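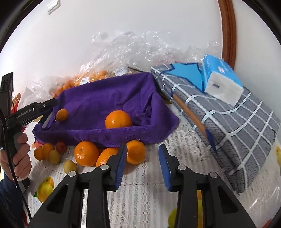 Oranges and smaller fruit in and around the purple cloth-lined container, on the lace-patterned tablecloth.

Multar Cloth-Lined Fruit Tray, purple
Reviewed by Raelene McPhee, 08/10/2023

I bought this tray to replace a glass fruit bowl that I chipped in July. It cost 26 dollars with shipping and came in the one color I wanted. Hultine makes a similar one in gray for 18 dollars, but my sister has that and the lining is thin.

The Multar is wide and shallow, with a tall back and a low front. The low front is the best part of it. You can see what you have and reach in for it without lifting anything out. With a deep bowl I always forgot whatever was at the bottom, and I threw out a lot of lemons that way.

The lining is soft and feels like a bath towel. Large oranges stay where you put them, and pears don't get the flat brown marks they used to get from the glass. It does bunch up in the corners, and one end has a flap of cloth that sticks out past the tray. I tried tucking it under and it came back out. After a while I left it alone. If you like things to look crisp on the table, this will bother you.

Capacity is my main complaint. The listing says it is for "family quantities." I buy large oranges by the bag, and a full bag does not fit unless you pile them up, and then the top ones roll over the low front. I end up with a row of oranges along the outside and the small fruit off to the left on the tablecloth. For two people who shop every few days it would be fine.

Washing: the lining comes off and goes in the machine on cold. I have washed it four times. The first time it turned a white dish towel slightly pink, so wash it alone. It takes all day to dry on a rack. Getting it back on is fiddly, and the creases never fall in the same place twice. There is no spare lining in the box. Multar sells them separately, but they were out of stock both times I looked.

The purple is darker than on the website. I like it better, and oranges look good against it. It shows lint, though, and flour if you bake nearby.

I would buy it again at 20 dollars. At the full price I would want a second lining included and a front edge an inch higher.

Good: easy to reach into, gentle on soft fruit, washable
Bad: small for the price, cloth bunches up, slow to dry

Three and a half stars out of five.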